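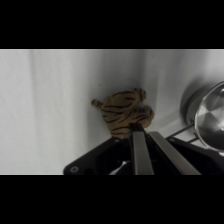
Small plush tiger, tan with dark stripes, on white cloth.

About Larkura

Larkura is a school for people who want to tell stories out loud. We teach adults and older children to stand up, or sit down, or lean on a doorframe if that's what works, and tell a story without a script in their hands. Folk tales, family stories, ghost stories, the long one about your uncle and the ferry. We love all of it, and we think almost anyone can learn to do it well.

We work out of the upper floor of the old Breathnach building in Bruvimwood, above the bike shop. The stairs are steep and the radiators have opinions, but the main room has a wood floor and a ceiling low enough that a quiet voice reaches the back wall. You can hear a person breathe in before a good line. We looked at bigger rooms and kept coming back to this one.

How we got started

The school began with Finbarr Tully and a library reading hour. Finbarr had been reading picture books to children for years when, one wet April, he left the book on the bus. He told the story from memory instead, got the middle wrong, put in a goose that had never been there, and had the best hour of his working life. The children asked for the goose again the next week. So did the parents, who had mostly been looking at their phones until then.

He started meeting with Donal Noonan after that, to practice. Donal grew up with a grandmother who told the same dozen stories every winter and never told one of them the same way, and he could do her voice, her pauses and her habit of stopping to poke the fire at the worst possible moment. The two of them swapped stories in Donal's kitchen until the kitchen got too small. The first real class had 17 people in it, on borrowed chairs, and a few of those people still come.

Reda Chraibi joined after hearing Finbarr at a street fair and walking up to tell him (very politely) that his ending was too long. She was right! Reda had learned from the storytellers her family used to stop and listen to on market days, and she brought something we were badly missing – a feeling for the crowd, for when people are leaning in and when they're about to drift off and buy oranges. Our class on endings is hers from start to finish.

What we teach

Our beginners' course is called First Tellings. You don't need any experience and you don't need to be outgoing. Some of our strongest tellers are shy people, and they often turn out to be wonderful listeners too, so their timing is good from the first week. You'll learn one short folk tale, find your own way through it, and tell it to the group on the last evening. We don't hand out a text to memorize. We tell you the story, you tell it to a partner, your partner tells it back, and by then it has already started to change.

A lot of people come in believing they have a bad memory. We teach stories as a chain of places and events, so you learn where you are in the tale and what has to happen next, and the words take care of themselves. If you can give somebody directions to your house, you can hold a folk tale in your head. You may forget the name of the king. Call him something else and keep going.

Family Stories is the course we get the most letters about. People bring a story they grew up with, or a scrap of one, and we help them find its shape. Sometimes that means cutting most of the cousins. Sometimes it means asking an aunt a question that should have been asked years ago, and a student comes back the next week with a completely different story and a tin of letters under one arm. We go gently in this class, and anything told there stays there unless the teller chooses to take it out.

Voice and Body is run by Dardo Cabral, who trained as a singer and has the loudest laugh in Bruvimwood. You'll do breathing, you'll do humming, you'll walk across the room as a very old woman carrying water. It sounds silly on paper and it is a bit silly in the room, but people sleep well afterward and their voices stop giving out halfway through a long tale. Wear shoes you can stand in.

Stories for Small Listeners is for parents, grandparents, teachers, and anyone else who has to fill the stretch between bath and bed. Little children want the same thing over and over, with one small change they can catch you at, and we spend a lot of time on that. We also talk about sounds and rhymes, how scary is too scary, and what to do when your listener takes over the plot and the bear moves to the moon. Let the bear go, is our general advice. You can always get him back tomorrow.

How a class runs

We start in a circle with a warm-up, usually a riddle or a lie (everyone tells one true thing and one false thing, and we guess). Then comes the main work of the evening in pairs or small groups. After the tea break somebody tells a full story to everyone, up to 20 minutes if they want it. Teachers take a turn at this too, and we try out stories that aren't ready, so you'll hear us get lost now and then.

When a story is over we wait a moment before anyone talks. Then listeners say what they saw in their heads while it was going on. We ask for that before we ask for advice, and it's the part newcomers tend to remember. Hearing that one person saw your forest in snow and another saw it in full summer tells you more about your telling than a page of notes would.

We don't grade anything and we don't give certificates. We do give soup on the last night, made by Donal, and it's very good soup.

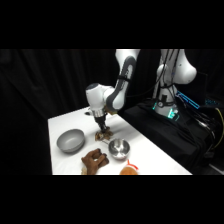 The story shelf

Over the years we've gathered some 1,000 tales in the back room, on index cards and in notebooks and on a few tapes that need a machine we keep having to repair. Daithí Keane looks after all this. Each card has the bare bones of a story, who told it to us, and where they heard it, as far as they knew. Daithí is firm about that last part, and so are we. Stories travel, and they should, but it's only decent to say whose door you got them from.

Students can use the shelf before any class. You can look under animals, weather, trades, fools, bargains, the dead, or food (a bigger drawer than you'd expect). If you can't find what you want, ask Daithí, who will most likely tell you three stories standing up and make you late for the warm-up. We're always glad to take in new ones as well. A half-remembered story is fine – we have a box for those, and every so often two halves turn out to belong together.

A few stories aren't on the open shelf. Some families have asked us to keep theirs for their own use, and we do.

Out and about

We tell in schools, at the library, in care homes, and once a summer on the little ferry to Droltby, where the crossing is just the right length for a shipwreck story and the captain has asked us to please stop telling them. The care home visits are a favorite with all of us. We go in planning to tell, and very often we end up listening all afternoon, and the shelf grows by a card or two on the way home.

Our open night is held in the main room each month when classes are on. Anyone may put a name in the hat. You can tell, or you can just come and sit, and plenty of people have been coming for years without saying a word. Stories should be told and not read, and they should be finished before the kettle goes back on. Children are welcome until the break. After that the ghost stories come out.

Teachers who would like us to visit a classroom can write to Reda. Let us know the ages of the children and whether there's a subject you'd like us to keep close to. We can manage rivers, harvests, winter, and most kinds of animals, and Finbarr has been waiting for someone to ask for volcanoes.

Coming to see us

The door is to the left of the bike shop, painted green. It sticks, so give it a shoulder. There is no elevator, and we know that keeps some people away, so First Tellings also runs at the library on the ground floor, with the same teachers and the same tea. Tell us when you sign up if you'd like the library group, or if you need a seat near the front to hear well.

Fees are listed on the courses page. If the fee is a problem, write to us and we'll work something out quietly. You're also welcome to sit in on one class before you decide. Please don't prepare anything. Come a little early, find a cup that isn't chipped, and ask Finbarr about the goose.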